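April, 6:40 am

Up too early again. Coffee, half a bagel, then straight to sorting. Told myself one bin a day and I'm already behind - the Fornen boxes haven't even been opened. Paid 99 for the storage unit at Truvham and for what. Half of it is stuff I forgot I owned.

Did the gray bin first. Household odds and ends and toys all in together, no system at all. Kept the cup. Everything else goes keep / give away / no idea, and the no idea pile is wining.

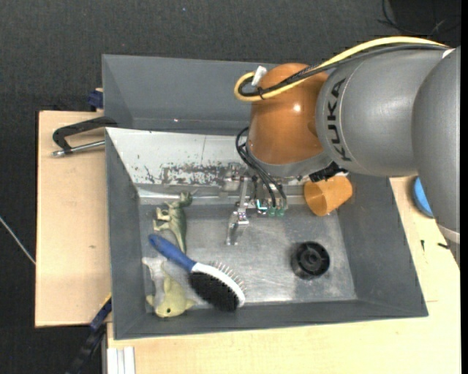
*the gray bin, toys and all*

Need to wipe down the wood tabletop before tonight. Floor too. The bottom of that bin is so scuffed, dont think any scrubbing will help it.

Chowdhury's takes toys til noon, must call first. Then groceries - dish soap, trash bags, tape. Back hurts. Zamisitz bill still on the fridge, 600, do that tomorrow. Bed by ten, for real this time.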